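The Season Is Announced. The Hall Is Another Matter.

By Heriberto Cabrera

Subscribers to the Oller Chamber Players received the summer program this week, and it's a handsome piece of printing. Six concerts, a new piece for string quartet and clarinet by Jima, and a closing night of Schubert in July. What the program doesn't say, on any of its pages, is which room the last two concerts will be played in.

I asked. The box office told me the Arango Hall renovation is "on schedule." I was told the same thing last fall, when the schedule had the doors opening in time for the winter series. We spent the winter series in a school gym, listening to a cello fight with the ventilation.
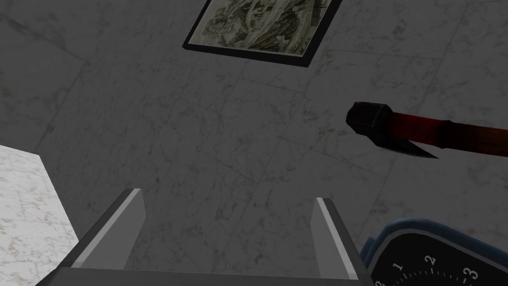
The new hall is supposed to seat 342. The old one seated 174, and I can remember plenty of evenings when a third of those chairs went begging. Management's answer is that a better room brings a bigger crowd. Maybe it does. I'd like to see that tested on a Tuesday with a program of late Hindemith before we print any more brochures about it.

Then there's the matter of the acoustics. The consultants at Drinditz have promised a "warm and flexible sound," a phrase I've now heard applied to three different halls, one of which sounds like the inside of a filing cabinet. Warmth can't be judged from a drawing. It can't really be judged from a hard-hat tour with a clarinetist playing scales, either, though that was the evidence offered to donors in the spring letter. Put a full quartet on the stage, put people in the seats, and then tell us.

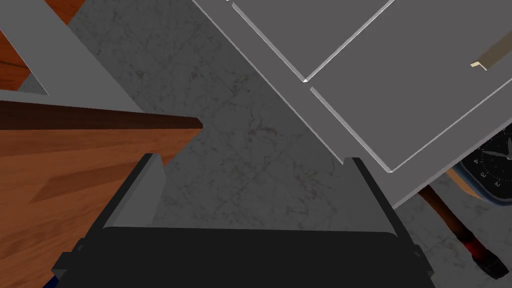
Vol. 27, No. 4
Wednesday, April 20, 2022

Ticket prices are going up, naturally. A full subscription rises by 50 dollars, and the student rate, which used to cover any seat still open at curtain time, is now good only for the back rows of the balcony. The reason given is "increased operating costs." Fair enough, everything costs more. But the gift campaign has brought in pledges from 936 households, and those people might like to know how much of their money goes to musicians and how much goes to the lobby.

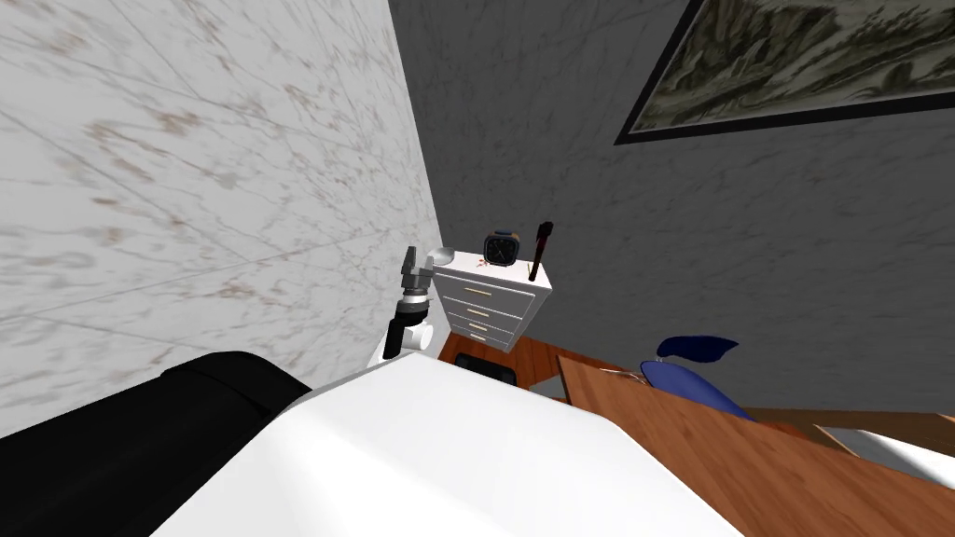 I don't want to be unfair to the players, who have been the best thing about this whole business. The Dvořák in the gym was wonderful – rough in the scherzo, but wonderful – and the second violin has grown into the job. The Jima premiere is worth your evening wherever it ends up. If you're renewing, ask whether the July concerts can be refunded in the event of another change of venue. I asked twice and got two different answers, so get yours in writing.

Renewals are due at the box office by the end of next month. Single tickets go on sale after that, at prices not yet posted.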